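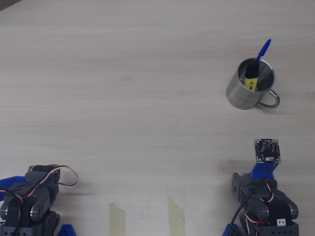
The pen mug, now down to one highlighter and one blue pen.

I finally went through my pens. The steel mug used to be for camping and it moved to my desk when we left Plindmont, and for years everything with a tip went into it. By August I couldn't pull out a pen without three others coming up with it.

So I dumped it all on a towel and tested each one on the back of a Romlow seed catalog. I had 341 pens, pencils and markers once I added the kitchen drawer and the two shoeboxes from the closet. I counted because I wanted to know. 19 of the pens were from the credit union in Loltolton, and 6 of those wrote.

Anything dead went in the trash. The good ones went into a zip bag for the school supply bin at the Layug library, apart from a handful I put back in the kitchen drawer for grocery lists.

For the mug I kept the yellow highlighter with the black cap, which I use on bills, and the blue pen, which I use for everything else. I may add a pencil. I haven't decided.

The mug had a ring of dried ink in the bottom. Rubbing alcohol on a paper towel took most of it off, and I left the rest.

Next is the drawer with the batteries and the takeout menus. I opened it last night and closed it again.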